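Flistdale Shopkeepers' Circle
Minutes of the monthly meeting, September 13, 2021

Salamatu Wike was in the chair and Kayode Sani took these notes. Apologies had come in from the Lollby people, who were in the middle of a delivery.

Last month's minutes were read and agreed, after a good deal of friendly back and forth over the spelling of Živković, which is now right in both places.

Grocery sales over the summer
Salamatu took us through the sales sheets that members had kindly sent in. Snacks and cold drinks held up nicely right to the end of the holidays, and nearly everyone was pleased with ice cream. Laundry powder was slow all season. Several of us have noticed shoppers going for the smaller bag even when the big one is better value, and there was a long and very enjoyable talk about whether that is down to money or simply to people walking home with their shopping. We didn't settle it – perhaps we never will – but Salamatu would like the small and large bags listed on separate lines from now on. Agreed.

Horoso tea
The Horoso 200 gram box has done well in the shops nearest the station and poorly up the hill. Živković offered to take 14 cases off the hands of anyone who is overstocked, and was warmly thanked. Kayode to pass round a list.

Price survey
The shopper survey will go out again in February. Last time we printed 400 forms and got 100 back, and most of us felt that was a fair return for something left beside the till. It was suggested that the question on store brands be put nearer the top, while people still have the patience for it. Salamatu will redraft the form and bring it next time. Anyone who wants a question added should let her have it in writing, please, and keep it short!

Any other business
Lollby had asked by letter whether members would share a weekly order of paper goods. There was interest, but we would like to see prices first. Kayode to write back.

The next meeting will be at the usual hour, and Salamatu has promised to bring the good biscuits again.

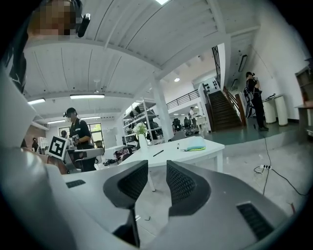
The white beams and plank ceiling over the workspace.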